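Drikcombe to Equip Nine Test Kitchens With Robot Arms Under Two-Year Plan

DRIKCOMBE – Brulisero, which develops dishwashing and kitchen cleanup software, will buy robot arms for nine test kitchens at its Drikcombe site over the next 2 years. The first kitchens will be ready for use in November.

The plan replaces the company's yearly equipment requests with a single budget covering arms, grippers, mounts, cabling and spare parts. Each kitchen will also have its own allowance for dishes, sponges and other household items, which wear out or break and have been left out of past budgets.

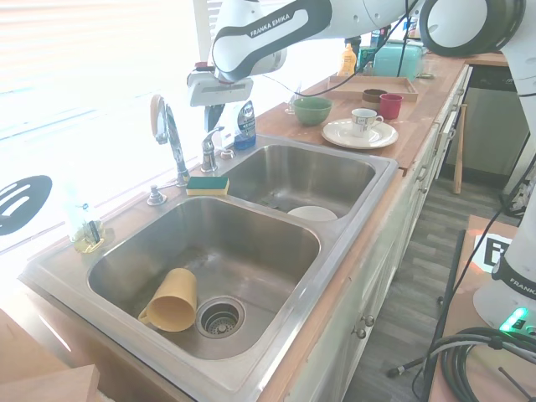

Aaltonen will handle installation and electrical work. Rokard has been chosen to supply tables and mounting plates. The nine kitchens will take up 1,228 square feet on the ground floor, and the company has set aside 700 hours of technician time for setup and calibration.

"We used to price the arm and then go looking for money for everything around it," said Saulius Žukauskas, head of operations at Brulisero. "Mounts and cables are in the plan from the start this time."

Orders will be placed in two batches. Reijo Sjöberg, who manages purchasing, said the second batch will be reviewed after the first kitchens have been running for a full quarter.

"If we need different grippers, we can change the order then," Sjöberg said.

Suppliers who want to bid on spare parts and service contracts can ask the Brulisero purchasing office for the requirements.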